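Clenuvero Kitchen Helper: Set-Up Guide
Section 7. Your first chore in the practice kitchen

Before you ask your arm to do anything in a real kitchen, we'd like you to spend a little while with it in the practice kitchen, the simulated one that comes with the Billitz software. We know you're eager to get supper cleared away (so were we, the first time!), but whatever gets dropped in there is one less thing to wipe off your floor.

Start with picking up one small item. It sounds like nothing much, and a toddler can do it, but small round things are still hard work for a machine. They roll, they hide behind the side of a dish, and they leave very little room for a pair of fingers.

1. Open Billitz and choose Practice, then Kitchen, then Counter Chores.

2. Pick the task called Small Item From Tray. Leave the speed at 12, the slowest setting, however tempting the others look.

3. Press Run and let the arm come in over the side of the tray. When the fingers are next to the item, press Hold and take a good look from more than one side before you go on.

4. Press Continue. If the item gets away, press Reset and try again.

5. Repeat until the counter at the top of the window reads 600. You can leave it running while you have your lunch.

Note: A miss in practice is a perfectly ordinary thing, and you don't need to call us over it. If you see message 41, the arm has touched the side of the tray, so raise the approach height one step and carry on.

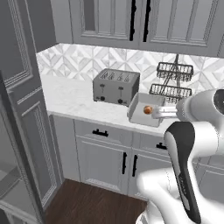 Can the arm clear my kitchen by itself yet?

Not the whole job. It can manage single, simple pickups that you've practiced with it, and you should stay nearby for all of them. Stacked dishes, wet glasses and anything sharp are still yours to do.

Caution: Good results in practice don't carry straight over to your own counter. Go through the Gallegos safety checks in Section 8 before you connect the real arm, and keep hands and pets well back while it moves.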